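How to Record Good Pick-and-Place Examples with a Handheld Gripper
Istberg Workshop Notes, Oct 27, 2025

So you've put your gripper together, the camera is bolted on, and you want to start feeding your learning system. Great! This is my favorite part of the whole project. Building the hardware is fun, but recording is where you find out what the thing can learn, and you can get a useful first set in an afternoon.

These notes cover kitchen tasks: bowls, cups, lids, spoons. The same steps work for a toolbox or a desk drawer. I'm assuming you already have the Drindetti recorder installed and your fingers calibrated. If you haven't calibrated, go do that first, because an offset in the finger width will follow you through every single recording.

Step 1. Pick one task and write it down

One sentence, one verb if you can manage it. "Move the bowl from the sink to the rack." Tape it to the wall. It sounds silly, but after an hour your hands start inventing extra steps (mine like to straighten the rack) and those extras end up in the data.

Decide where an example starts and where it ends. I start with the fingers open and well clear of everything, and I end with them open again after the release. If you start some takes with the fingers half closed, the system will learn that too.

Step 2. Set the lighting and leave it alone

Shiny metal is hard. A steel bowl mirrors whatever is near it, your gripper included, and a steel sink throws back every lamp in the ceiling. Don't try to get rid of all of it, since your finished robot will have to cope with the same kitchen. What you do want is to avoid changing the light halfway through a batch by accident. Change it on purpose between batches and make a note of it.

Step 3. Warm up

Do 6 throwaway takes before you press record for real. Your first few will be jerky. Everybody's are! By the sixth you'll have found a grip that doesn't tire your wrist, and you'll be moving at a steady pace.

Step 4. Record in short batches

My first bowl set was 47 examples, split into batches with a break after each. Move the bowl a little before every take: nearer, farther, turned, tipped against the side. Vary your approach as well. Come in from the left sometimes, come in high, come in low.

Keep the motion smooth and let the camera see the target before you close in on it. If the object only shows up in the last instant, there's nothing in the early part of the take to learn from. Go slower than feels natural for the final stretch, then close the fingers and pause for a beat before lifting. 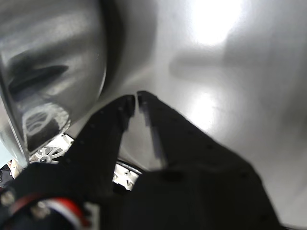
Fumbles are worth a thought too. If you miss the rim, back off, and get it cleanly on the second try, keep the take and tag it "recovered." Those are gold for teaching the system what to do when things go wrong. If you drop the bowl and reach in with your other hand to fix it, throw the take out.

Step 5. Review right away

Don't leave this for the next morning. Play each batch back at double speed in Rosenthal (any viewer will do, I just like the way it lines up the finger width under the video). You're looking for:

- takes where tracking jumps or freezes
- takes with a hand in view
- blurry stretches during the approach
- a finger width trace that never moves, which usually means the sensor plug has worked loose

I cut 29 takes from my very first session, nearly all of them for tracking jumps, and I was much happier with the policy afterward. After I slowed down my wrist turns, I only lost 2 in the next one.

Step 6. Name and export

Put the task, the place, and the batch number in the folder name, in that order. Onder reads the folder name straight into its index, so a typo will split your set in half without any warning. Export at full frame rate. You can always thin it out later.

Train on the first set before you record a second one. Watch where the robot hesitates, then go back and record more of exactly that. With mine it was bowls sitting close to the sink wall, so I'm doing a batch of nothing but wall grasps in November and will add the settings to this page when they're ready.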